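Thread on the perception and control changes in our kitchen stack since February. Mostly plumbing, little learning. Posting it so I can link to it when people ask.

1/ Setup: two arms, one head camera, one small camera per wrist. Task family is fridge work – open the door, find the item, take it out, put it back. Real homes, nothing tidied beforehand.

2/ Our biggest failure class was never grasping. It was the planner trusting depth on surfaces where depth is garbage. Glossy black door frames, white panels with glare on them, bubble wrap. The stereo returns holes or, worse, confident nonsense.

3/ Old behavior: holes were treated as free space. The arm would plan straight through a cabinet side. New behavior: holes are unknown, and unknown costs the same as occupied until a wrist camera has looked at it from closer in.
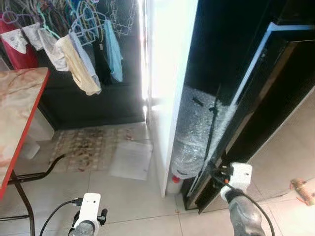 4/ Side effect: with that rule alone, the planner refuses to move near anything shiny. Planning timeouts went up on day one. Rimantas Strazds fixed it by letting contact clear voxels. If the fingers are pressed on an edge and the wrist force agrees, that edge gets a known pose and its neighborhood is re-estimated from it.

5/ The contact update runs at 200 Hz on the arm controller. The voxel map does not. We queue the updates and apply them in batches of 19, stamped with controller time. Do not stamp them on arrival. We did, and lost most of a week to a map that lagged the arm.

6/ Perception next. The detector is Takow, our in-house one. It had been trained on shelves with gaps between the items. Household shelves have jars behind cartons behind packets, and clear drawers that show you contents you can't reach without opening them.

7/ So every detection now carries a "through" flag: is there a transparent surface between the camera and the item. We relabeled 2,876 crops for this. Boring work, largest single gain of the quarter.

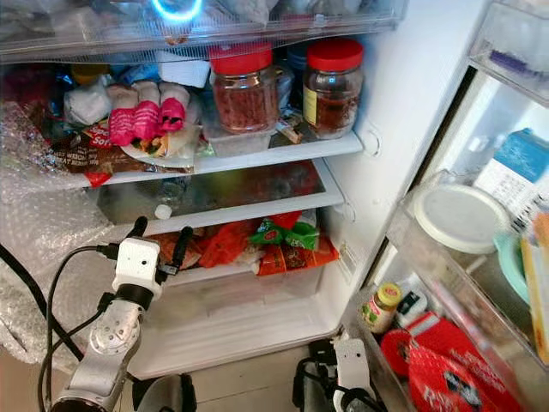
8/ The flag goes to the task planner as a precondition. Through = true means open the drawer or reach over the bin lip first. Before this, the arm would aim at the packet and stop on the plastic.

9/ Door bins are still handled badly. They move with the door, so their contents have to live in the door's frame and not the fridge's. We attach them at detection time. If the door swings before the attach completes, you get ghost items hanging in the air. Known bug, open ticket.

10/ Tooling: replay is done in Plenitz, which now holds 1,285 logged episodes. Every planner change runs against all of them before it touches hardware. Replay can't test contact, so those changes still need robot time.

11/ Someone asked about end-to-end policies. We run one for the last few centimeters of the grasp. Everything before that is planned, and I like being able to read why it stopped.

12/ Next up is the door-frame bug, then cables. The arm's own cables still show up in the self-filter as obstacles in some elbow poses – the filter assumes rigid links. If you have a cheap model for cable sag, replies are open.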